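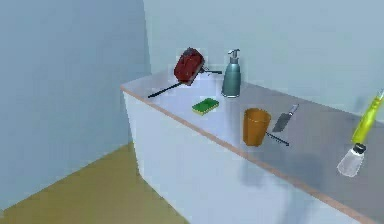 I finally sat down with the match data from our over-35s season. Skarport finished 13 points clear of the relegation places, so none of this is urgent, but the second-half numbers have bothered me since June.

The set-up: one GPS vest per outfield player, sampled at 10 Hz, exported as CSV after each game. Natália Baptista handled the exports and I did the cleaning. Any run of samples with fewer than six satellites was dropped. The vests also drift badly beside the grandstand at Bañuelos Reserve, so I excluded the near touchline for home games and accepted the gap.

What I wanted was distance covered by our two central midfielders after the 60th minute. Jarmila Machala averaged 2,366 metres over that period. Hye-jin Kang came in 1,000 metres lower, and on the face of it that looks like a fitness problem.

I don't think it is. Hye-jin's high-speed efforts hold steady right up to full time. The missing distance is nearly all jogging, and most of it goes missing in games where Kazimír Malý had moved us from a 4-3-3 to a 4-4-2. In that shape she sits in front of the centre-backs and the ball comes to her. Jarmila does the shuttling across to cover the fullback, who by then is usually parked near the opposition corner flag.

Splitting the data by formation closes most of the gap. The remainder could be substitutions, which were logged by hand to the nearest minute (sometimes in biro, on the back of the team sheet). I have asked Blažena Lukáč to start a stopwatch at kick-off next season and write down the reading for every change.

Two things still to fix. Stoppage time is currently lumped in with the final ten-minute block, which inflates it. I also have no ball-in-play figure – a half with four long injury breaks gets treated the same as one with none. Tagging that from the sideline video will take a few evenings, and I'll start with the away games in November.

The cleaning script is a mess but it runs. Email me if you want a copy.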